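Joltgate Hand-Guide Kit

4 min read

The Hand-Guide Kit lets an operator teach a task to a robot arm in one of two ways. You can take hold of the wrist and move the arm through the job yourself, or you can drive it from the remote handset while watching the work. Both methods save to the same file type, and you can switch between them in the middle of a recording.

The kit is made for counter and bench work: picking up fruit, moving a plate, setting a mug down in a new spot. It was designed at our Stustville shop by Nabil Rawashdeh, who wanted a handset that could be run with one thumb while the other hand stayed near the stop button.

To record by hand, hold the enable switch on the wrist collar and the arm goes slack enough to move. Let go and it holds position. Gripper open and close are on the collar too — no need to reach for the tablet.
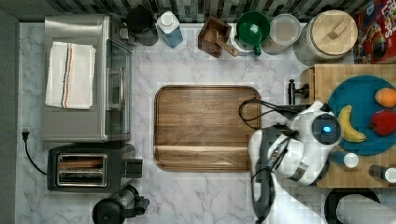 To record by remote, pair the handset and pick a speed. There are 6 speed steps. The lowest two are meant for the last bit of travel before a grasp, and most new operators leave it there for the first day. The handset works at up to 38 feet indoors.

Each recording can be trimmed, split and labeled on the tablet. Bad takes can be flagged and left out of the training set without deleting them. We suggest moving the objects between takes. A set of demonstrations where the plate never moves will give you a robot that only knows one plate position.

What comes with it:
Wrist collar with enable switch and gripper buttons
Remote handset and charging dock
Stop button with cable
Tablet mount (tablet not included)
Nasrallah recording software, one seat

The collar fits wrists up to 86 mm across. An adapter ring for larger arms is sold separately. Collars shipped before April use the older clamp and need the longer screws, part 2811, to take the ring.

Orders ship from the Prukville warehouse. Setup takes one person and a hex key — the collar goes on first, then the stop button, then pairing. Do not enable the arm until the stop button has been tested.

Page updated January 1, 2020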